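Les règles qu'on se donne quand on range des cuillères avec une pince

J'avais promis dans mon dernier billet de parler de la charte, et puis le mois de mai est passé comme il passe toujours, avec des ponts et des rhumes. Plusieurs d'entre vous m'ont écrit pour me la réclamer (merci, vraiment, ça fait chaud au cœur de savoir qu'on est lue jusqu'au bout !), alors je m'y mets, avec un grand thé à côté du clavier.

Pour ceux qui arrivent : je travaille depuis deux ans chez Clusar, où je m'occupe de la qualité des démonstrations. On enregistre des gestes du quotidien avec une pince tenue à la main, et ces enregistrements servent ensuite au projet Iltness, qui apprend à des bras robotisés à se débrouiller dans une maison ordinaire. Mon métier consiste à regarder les gestes des autres et à dire si on les garde. C'est moins ingrat que ça en a l'air, même si on me regarde parfois arriver avec un petit soupir.

La tâche dont je veux parler est toute bête. Des baguettes, des cuillères, un pot à couverts, une table. On enregistre et on recommence.
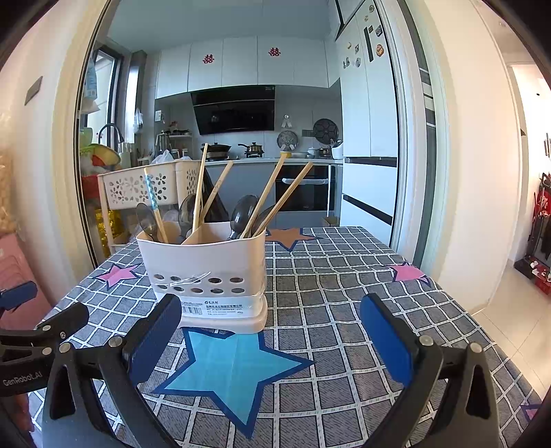
Le pot à couverts, entre les deux doigts de la pince.

Au départ nous n'avions presque rien d'écrit. Une page, héritée d'un projet plus ancien baptisé Fotano, qui disait en gros de travailler proprement et de ne pas aller trop vite. Tout le monde était d'accord avec cette page, et tout le monde l'appliquait à sa façon. Quand j'ai relu la première série, 376 enregistrements, j'en ai mis 63 de côté. Les gens n'étaient pas maladroits du tout, je tiens à le dire ! Mais l'un reposait la cuillère pour la reprendre mieux, l'autre la poussait du bout du doigt, un troisième s'aidait de sa main libre parce que c'est tellement naturel qu'on ne s'en rend pas compte.

Nous avons donc réécrit la page, qui est devenue une charte de 14 points. Je ne vais pas tous vous les infliger. Ceux qui ont le plus changé notre travail tiennent à peu de chose.

La main libre reste hors du jeu, du début à la fin de la prise. Si elle intervient, on arrête et on relance.

On ouvre la pince avant d'arriver sur l'objet, et assez largement. Une ouverture faite au dernier moment pousse les petites choses au lieu de les saisir.

Une prise ratée se garde quand la reprise est franche, et on la signale dans le cahier. C'est le point qui nous a valu le plus de discussions. Ehsan Mengal, qui coordonne les séances, y tenait beaucoup et j'étais contre. J'ai fini par me ranger à son avis après avoir relu côte à côte des séries trop lisses et des séries avec des rattrapages : les secondes m'ont paru bien plus riches.

On ne prépare pas le désordre. Celui-là, c'est mon préféré. Quand on demande à quelqu'un d'étaler des couverts sur une table, il les aligne sans y penser, avec un écart bien régulier entre chacun. Or dans la vraie vie les choses se chevauchent, les manches se croisent, une baguette passe sous une autre. 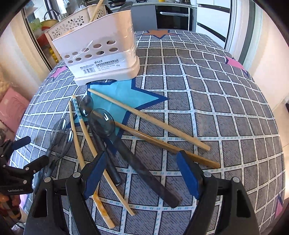 Il a fallu aussi s'entendre sur l'ordre des gestes. Faut-il commencer par ce qui est dessus ? Par le plus gros ? Par le plus proche ? Nous avons passé une matinée entière là-dessus, tableau blanc et feutres à moitié secs. La version finale laisse le choix à la personne, à condition qu'elle ne change pas d'idée en chemin : une fois la pince partie vers un objet, on va le chercher. Les hésitations en l'air sont ce qu'il y a de plus pénible à relire, et je parle d'expérience.

Un mot sur les lieux, puisqu'on me pose souvent la question. Nous enregistrons chez des gens, avec leur accord écrit, et la charte est plus sévère là-dessus que sur tout le reste. Pas de courrier lisible, pas de photos de famille, pas d'ordonnance oubliée sur un coin de meuble. On fait le tour de la pièce avec la personne qui nous reçoit et c'est elle qui a le dernier mot. En revanche on ne déplace pas le décor pour faire joli. Une cuisine habitée, avec ses magnets sur le frigo et ses casseroles sur le feu, vaut mieux pour nous qu'un plan de travail de catalogue.

Pour les curieux qui voudraient s'en inspirer, j'ai mis au propre la partie sur la saisie des objets fins. Je la recopie telle qu'elle circule chez nous.

Saisir et déposer des objets longs et fins

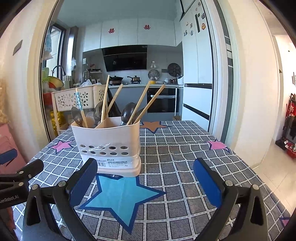

Par Châu, relecture Ehsan Mengal

Avant la prise, regarder où se trouve le milieu de l'objet et viser un peu à côté, du côté le plus lourd. Une cuillère attrapée par le bout du manche pivote dès qu'on la soulève.

Fermer doucement jusqu'au contact, marquer un temps très court, puis lever. Ce petit arrêt aide beaucoup au découpage des séquences.

Au-dessus du pot, redresser l'objet avant de descendre. Choisir le compartiment à ce moment-là au plus tard. Ne pas forcer si l'objet bute contre un autre : remonter, décaler, redescendre.

Lâcher à l'intérieur du compartiment, sans laisser tomber de haut. Remonter la pince bien droit, les doigts ouverts, pour ne rien accrocher au passage.

Terminer pince immobile au-dessus de la table, le temps d'une respiration.

Voilà pour l'extrait. La « respiration » de la fin a fait sourire pendant la relecture et quelqu'un a proposé de la remplacer par une durée en secondes. Nous l'avons gardée, parce que les gens la respectent mieux qu'un chiffre, et que ça détend les épaules en fin de série.

Je vous raconterai une autre fois le chapitre sur les torchons, qui est encore un brouillon et sur lequel nous ne sommes d'accord sur rien. Si vous avez chez vous des consignes du même genre, envoyez-les-moi, même griffonnées, je les lis toutes !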